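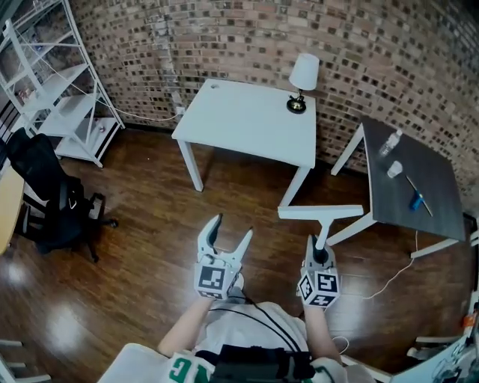
*Brick wall side of the workroom, white table with lamp, dark-topped table to the right.*

**Workroom notes – furniture and lighting, April**

Entry begun at 9:40. The purpose of this entry is to record the arrangement of the tables along the brick wall and the work outstanding before the Grendley sample lamps are received.

**Tables.** The white table is to remain at the center, with the small round hole toward the wall. The hole is intended for the lamp cord. At present the cord runs loose toward the wall outlet, and colleagues are asked to step around it until it has been rerouted. The dark gray table stands at an angle to the white one. Mr. Nnaji has proposed that it be squared up. I have no objection, provided the thin white cable hanging at its right side is moved first.

**Lamp.** One table lamp, white cylindrical shade, kept on the rear right corner of the white table. It is the reference piece for the Dellau shade comparison and should not be exchanged for another. The Dellau sheet gives 21 cm for the shade height; I have not yet checked this against the piece itself. The shade is to be handled by its lower ring only. Fingerprints on the Prukerberg shade last winter could not be removed, and the firm charged us for it. 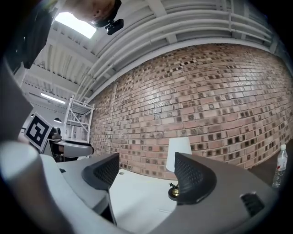

The overhead lighting remains the principal difficulty. Daylight from above reaches the white tabletop and is reflected from it, so that readings taken before noon do not agree with those taken later in the day. Mr. Kocabaş obtained more than 1,000 lux at the table on a clear morning, against a target of 100 for the comparison. A blind has been requested from the Kurtuluş office. Until it is fitted, shade readings are to be taken after dark, with the fluorescent light switched off.

The brick is to be left unpainted. Its mixed reds and browns make a poor background for judging a white shade, and a plain gray cloth should be hung behind the table for the comparison itself. The cloth must not be fixed to the pipes above the wall – a free-standing rail is on order.

**Small items.** The blue-handled screwdriver is to go back to the tool drawer at the end of the session. Water bottles and cups may stay on the dark table; they are not permitted beside the lamp.

**Outstanding**

- Reroute lamp cord through the table (Nnaji)
- Measure shade, enter result on the Dellau sheet
- Confirm rating of the replacement bulb; the packet states 2,000 hours but gives no color temperature
- Repeat evening readings (Kocabaş)

Readings to be entered on the next page.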